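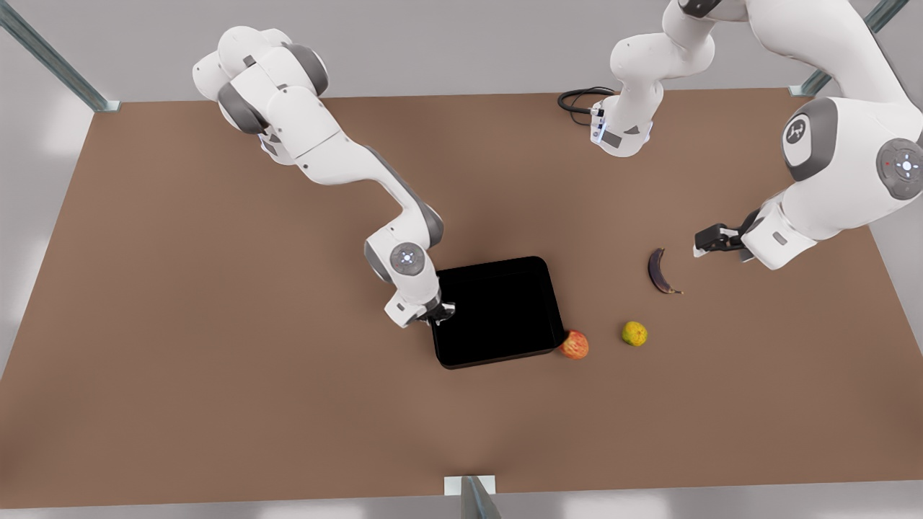 2019-01-19, Dundivik sim, fruit to tray

Remote control again, both arms live. Loïc drove, I logged. Kept 34 demos of the banana pick with the left arm and threw out 2 where the fingers clipped the table. Right arm is meant to wait by the tray, but it drifts when the operator relaxes. Octavian to look at the dead band.

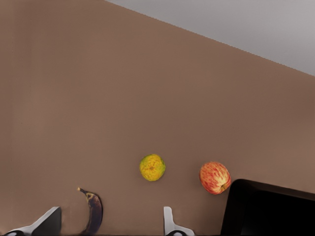
Wrist view, gripper open either side of the banana.

Step limit is still 3000. Zohreh wants slower approaches next time.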